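How to budget for a handheld gripper data collection station

Applies to: small teams planning their first station for recording manipulation demonstrations with a pair of handheld grippers.

The usual mistake in a first budget is to price the grippers and treat the rest as sundries. On the last station we costed at Lovuria, the grippers came to less than half of the total. The method set out below is the one we now use. It produces a single sheet that can be handed to whoever signs the order, and it takes a morning to fill in if the quotes are already to hand.

Before you start

You need the following:
- a written list of the tasks to be recorded in the first quarter
- the floor plan of the room, with sockets marked
- quotes no older than one month
- the name of the person who will replace worn parts

If the task list does not exist, stop and write it. Every later figure depends on it. A station meant for cups and small containers needs a different finger opening, a different table and a different stock of objects from one meant for folding cloth.

Step 1. Fix the station count

Decide how many stations will run at the same time, not how many you would like to own. For a first purchase we advise 3 at most. One station per operator pair is comfortable: one person records, the other resets the objects and checks files, and they swap at intervals. A station without a second person can be run, but the reset time goes up and the hourly output in the budget must be cut to match.

Step 2. Price the grippers as sets

A set is a left and a right gripper, their finger pads, their tracking markers and whatever leads they need. Ask the supplier for the price of each of these separately as well as the price of the set. Suppliers will often quote the set only, and the cost of a single replacement finger then comes as a surprise in the second month.

Ask these questions in writing:
- Are the pads glued or screwed on?
- Can the marker blocks be removed and put back without repeating the calibration?
- Is the body printed or moulded, and are the print files supplied?
- What is the delivery time for one left-hand unit alone?

The last question matters if you print nothing in house. Arsen Lytvynenko, who handled our Molavdale order, was quoted a good price for pairs and found that single units were not sold at all. We bought one spare set per site after that and entered it on the sheet as a purchase, not as contingency.

Step 3. Choose the table before the cameras

Table size sets the camera height, and camera height sets the lens and the stand. Buying in the other order leads to returns. A plain square table with rounded corners is adequate for two-handed work done seated. Glossy tops give reflections that disturb marker detection, so ask for a sample of the finish or look at one in a showroom under strong light.

Allow for knees. The operator sits close to the edge with both forearms over it, and a deep rail under the top makes this tiring within the hour. Check the clearance with the chair you intend to use. 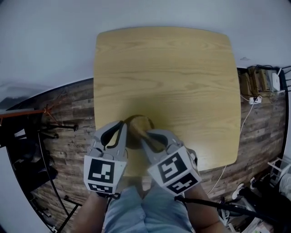 Enter the chair on the same line as the table. An adjustable one costs more and is worth it where operators of different heights share a station.

Step 4. Cables, power and network

List every device that needs mains power, then count the sockets on the floor plan. Add one power strip per station and one spare per room. Price cable covers for any run that crosses a walking route. Stands, straps, ties and hooks go on this line too. They are cheap one by one, and on our sheets they have never come to less than the cost of the table.

If recordings are moved over wireless, price a router for the room and do not rely on the office network. If they are moved on drives, price two drives per station so that one can be copied while the other is in use. Do not mix the two methods in one budget. Parveen Minhas keeps a separate sheet for storage, and we recommend this for anything above one station.

Step 5. Objects and consumables

Objects wear out, get lost and go out of production. Buy each type in the quantity you expect to use over the whole project. Our current object set has 94 items, held in labelled tubs under the code name Kulo, and the tubs themselves were missed from the first budget.

Consumables to enter:
- finger pads
- printed markers
- adhesive
- cleaning cloths
- batteries, if any unit uses them

Markers should be replaced when the edges scuff. A scuffed marker is still detected most of the time, and the faulty recordings are then found only at review.

Step 6. Labour

Write down paid hours and recorded hours as two columns. The ratio between them is the most useful number on the sheet. For new operators in February we planned on 2000 recordings and accepted 1903 after review. That loss was small because Oleksandra Sydorenko had allowed a full week of practice before the count began. Practice hours are paid hours and belong in the first column.

Step 7. Contingency and order of purchase

Contingency should cover what you cannot list. If an item can be named, it goes on its own line.

Order in this sequence:
1. one gripper set and one table
2. cameras, stands and cabling for that table
3. one week of trial recording
4. the remaining stations, with any changes from the trial

Suppliers may offer a discount for ordering all stations together. Ask them to hold it until the trial is done - most will, for four to six weeks. Koval, our own printing shop, holds a price on finger parts on the same terms.

Reviewing the sheet

Go through it again at the end of the first month, with the spares cupboard open in front of you. Correct the pad and marker lines from actual use and leave the old figures visible beside the new ones. Illia Maksymiv holds the blank sheet and can send the version with formulas on request.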